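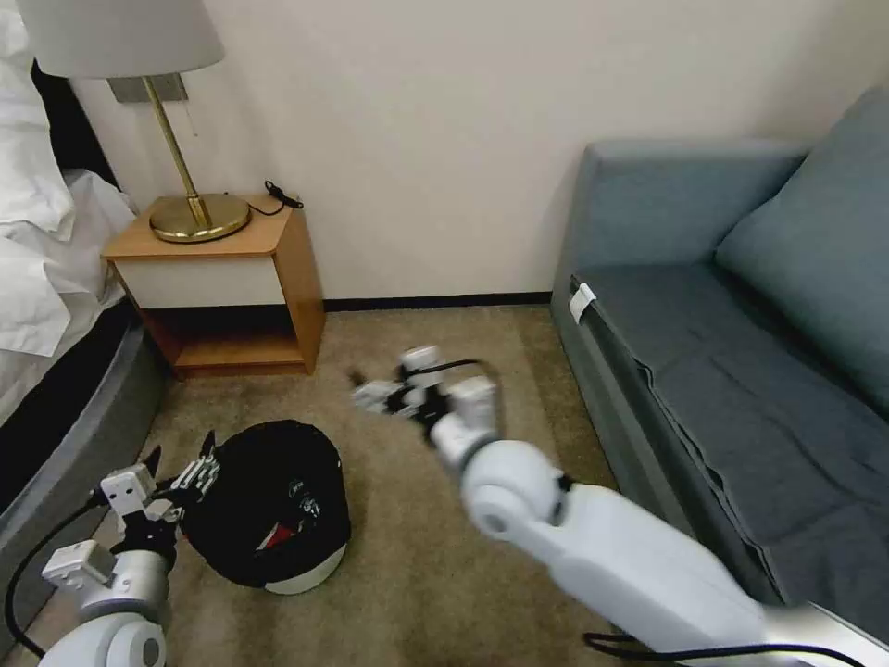
Campus > Magazine > Features > Student Projects

Room Service: The Mirkwood Robotics Club Takes On Tidying

Last updated: November

At 4 p.m. on Thursday, members of the Mirkwood Robotics Club take their places outside a furnished practice room on the second floor of the Trujillo Building. The room has a bed, a sofa, a nightstand and a lamp, and for the remainder of the semester it is the club's principal classroom.

The assignment is easily stated. A two-armed robot must return the room to order, placing litter in the wastebasket and moving belongings clear of the walkway. Teams of undergraduates write and test the routines, which will be judged at the Plirar Student Challenge in the spring. Each team is allowed 30 minutes in the room per session, and every run is logged.

"Students arrive expecting the arms to be the hard part," said Charmaine Mabaso, the club's faculty adviser. "Most of their hours go into deciding where a hand should be before it closes."

Soft objects have taken up much of the fall. A black bag on carpet offers no fixed edge to grip, and its shape changes once it has been touched. Sheldon Lapointe, a junior in mechanical engineering, has rewritten the approach routine 9 times. His current version brings the left hand to the side of the object first and holds the right hand open beyond it.
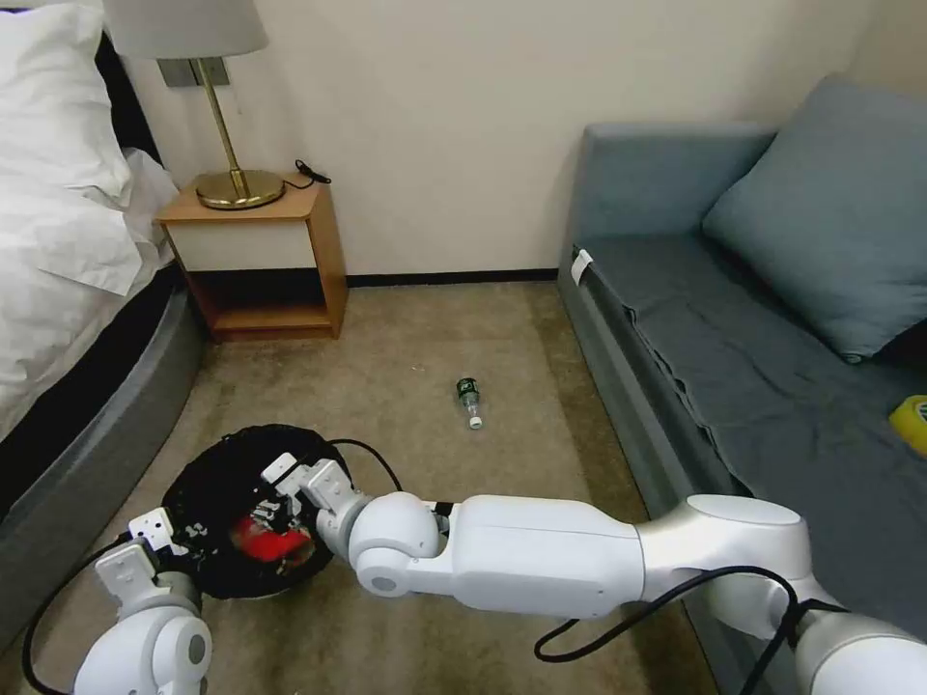

Bottles present a separate difficulty, as they roll. The club's rules award full credit only when an item is placed in the basket without the basket being tipped, and a team that moves the furniture forfeits the run. Palesa Mthembu, who keeps the log, has recorded 130 runs to date. The entries are brief and frequently blunt - "too high," "let go early," "cable" - and new members are required to read all of them before they write any code.

The club was founded 2 years ago with a grant from the Nusent Fund and is open to students in every department. Ayanda Molefe, a hospitality management major, joined to advise on how rooms are cleaned and now leads the scheduling team. She has persuaded the engineers to work from the door inward, as housekeeping staff are trained to do.

Applications for the spring term are accepted at the Trujillo Building front desk. No programming experience is required.

Reader Comments

C. Naidoo: Is the practice room open to visitors? My daughter is applying next year and would like to watch a session.

Trujillo alum: We had one arm and a folding table. Good to see the club has a proper room.

Chantelle Naidoo: Please disregard my question above, the front desk has answered it. Visitors may watch from the hallway.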